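Shared workshop opens its block-pushing robot build to home makers
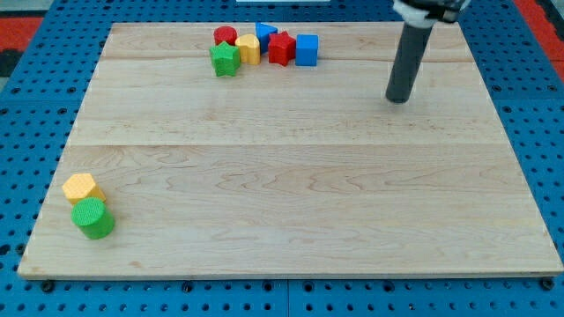
The Vedow arm over its maple board, with the shape-sorter blocks used as test pieces.

Ultside, 9 September 2023

Members of the Ultside shared workshop have published the full build notes for Vedow, a bench-top robot arm that moves small objects by pushing them with a plain rod. The notes cover the base, the board, the wiring and the control software, and can be used free of charge by anyone building at home or in a club.

The project was started in May by Folke Sjögren, a retired fitter, and Leif Eide, who teaches evening classes in electronics at the workshop. They wanted a robot that members could work on in short sessions and leave set up between visits.

Vedow has no fingers. The tool is a dark grey rod with a rounded black tip, held in a bracket at the end of the arm. It slides a block over the board to a place chosen by the operator or by the program.

"We spent the first weeks drawing grippers and got nowhere," said Folke Sjögren. "A rod took one afternoon. After that we could get on with the part we cared about, which was steering."

The working surface is a board of light maple planks laid on a blue platform with rows of round holes. Vedow's builders chose the perforated platform so that parts can be bolted down, taken off and put back in the same place. The notes give two ways of joining the planks and explain how to sand the seams so that a block does not catch on them.

The test pieces are plastic shape-sorter blocks in red, green, yellow and blue. They include stars, cylinders, a heart, a cube, a triangular prism and a hexagonal prism. Each shape behaves differently when pushed. The cube is the easiest to keep straight if the rod meets the middle of a face. Stars tend to turn, and the notes include a page on correcting for this with short pushes from alternate sides.

The control program, called Voteo, runs on an ordinary second-hand laptop. It stores each push so that a session can be played back later, and nearly 3,000 pushes have been logged so far. The records are included with the build notes.

"Some of those are bad pushes and we have left them in," said Leif Eide. "If you are building one of these in your garage, you will want to see what a bad one looks like."

Builders are asked to keep the arm at its slowest setting until the height of the tip has been checked over the whole board. The notes also describe a stop switch, which should be fitted before the arm is first powered.

A build evening is held at the workshop every month and is open to non-members. There are 30 places at each session. Visitors may bring their own boards, brackets or part-finished arms. Tools are provided, but laptops are not.

Printed copies of the notes are available from the workshop desk. The first print run is 200 copies.

About the Ultside workshop
Ultside is a shared workshop with benches for woodwork, metalwork and electronics. It is paid for by membership fees and evening classes.

Contact
Leif Eide, Vedow project, at the Ultside workshop desk during opening hours.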